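4. Findings

4.1 How tubes were stored between uses

The households and workrooms in this study kept their cylindrical containers in one of 2 ways. Most stood them upright, in a jar, a bin or a deep drawer. The rest laid them flat, on a shelf or in a shallow tray. The choice had less to do with the container itself than with the space that happened to be free when it first came into the building. A person who had a deep bin put tubes in the bin. A person who had a shelf put them on the shelf, and they usually stayed there for as long as the product lasted.

Of the 122 containers logged in the first round, those stored upright were returned to their place more often than those stored flat. We put this down to the shape of the opening. A bin takes a tube dropped in from above, and the person putting it away does not need to look closely or use both hands. A shelf needs the tube to be lined up with its neighbors, and if it is set down at an angle it will roll. Several participants had stopped using the front part of a shelf for this reason. Others had placed a book, a ruler or a folded towel along the edge as a stop.

The flat stores had one clear strength. Labels could be read along their full length, and participants who owned several tubes of the same size found the one they wanted sooner. In an upright bin only the top of each tube shows. Where the tops were alike, people pulled out one after another until they had the right one, and the wrong ones were often left on the nearest surface. This is one of the main ways that a table fills up during the day, and we come back to it in Section 4.3.

4.2 Labels and wrapping

Product wrapping caused more trouble than we had expected. Many containers are sold in a tight plastic layer that covers the printed label as well as the body. Some participants removed it at once. Others left it in place until the container was first opened, and a few never took it off. Idris Humphreys kept this part of the log and recorded the state of the wrapping at each visit.

Wrapped tubes were harder to hold on a slope and slid more readily against each other in a bin. They were also harder to read under a ceiling light, as the glare fell across the print. Participants in the Adberg workroom turned a wrapped tube in the hand before reading it, while those handling bare card tubes did not. The extra turn is small, but it means the tube is rarely put down the way it was picked up. Over a shift this leads to a row of tubes facing in different directions, with the printed panel showing on some and hidden on others.

We tried adding a second label near the top of each tube at the Plilla site. It was a plain paper band with the name of the contents written by hand. The bands were liked, and two people asked to keep them after the visits had ended. They did not stay on the wrapped tubes for long, however, and by the third visit most had slipped down or come off. Bands fixed under the wrapping stayed on but could only be added by opening it. We did not find a good answer to this within the study and leave it open.

4.3 Clearing the work surface

The second round looked at what happens to tubes at the end of a task. Participants were asked to clear a bench or table in their usual way and were given no order to follow. Lowri Prosser coded each clearing as a series of moves, where a move starts when an object is taken hold of and ends when it is let go. The full set came to 500 moves, of which 209 involved a container of some kind.

Small flat items went first in most clearings. Tools came next, and long containers were commonly left until the end. When asked about this, participants said that a tube was easy to see and would not be forgotten, or that they were waiting for space to open up in the bin. Both reasons fit what we recorded. The tubes were seldom forgotten, but they were often moved more than once. A tube would be shifted to the side so that something behind it could be reached, then shifted again, and only then put away.

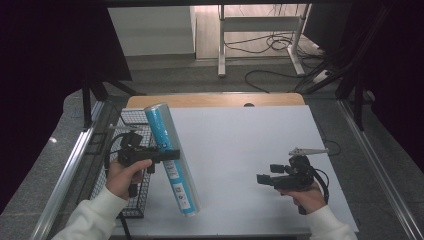

Figure 3. Handling a wrapped blue tube at the bench, with a wire mesh basket at the left edge.

The number of moves per tube depended a good deal on where the store was placed. When it was on the same surface as the task, a tube could be picked up and put away in a single move. When it was across the room, people gathered several items in one spot before carrying them over, and the gathering added moves of its own. A store on the bench takes up working space, so its position matters. In Figure 3 the black mesh basket is at the left edge of the bench, behind the place where the tube is being handled, and most of the white board is left clear for work. The tube is tilted with its upper end to the left, and its printed panel is near the lower end. If a tube like this were lowered into an upright store with that end down, the panel would be at the bottom and would be hard to read without lifting the tube out again. This is the same reading problem described in Section 4.1, and it can be avoided if the person turns the tube end for end before letting go. Few participants did so without being asked.

Open mesh helped to some degree. Participants who had a mesh store could see through the side of it and often found a tube by its color, even when the label was hidden. Those who had a solid bin of the same depth had to look in from above. The Hegde household had one of each, side by side, and over the course of the visits nearly all of their long containers ended up in the mesh one. They had not planned this and were surprised when we pointed it out.

4.4 Surfaces and rolling

A board laid on top of a bench changes how a tube behaves. Its edge makes a small step, and a tube that rolls off the board will drop to the bench surface and may keep going. On a bare table there is no step, but there is also nothing to mark where the task area ends. Participants at the Mavus site used a board for all their work and treated its outline as the limit of what had to be cleared. Anything already on the bench outside the board was left alone, including tubes that had been moved there earlier in the same task.

This habit affects how the clearing scores should be read. A board that looks fully cleared may have had its contents moved a short distance to one side. We therefore scored each clearing twice, once for the board and once for the whole bench, and the second score is the one used in the comparison between sites. Caps were scored with their tubes. A loose cap left on the bench counted as an item not put away, even if the tube itself was in its store.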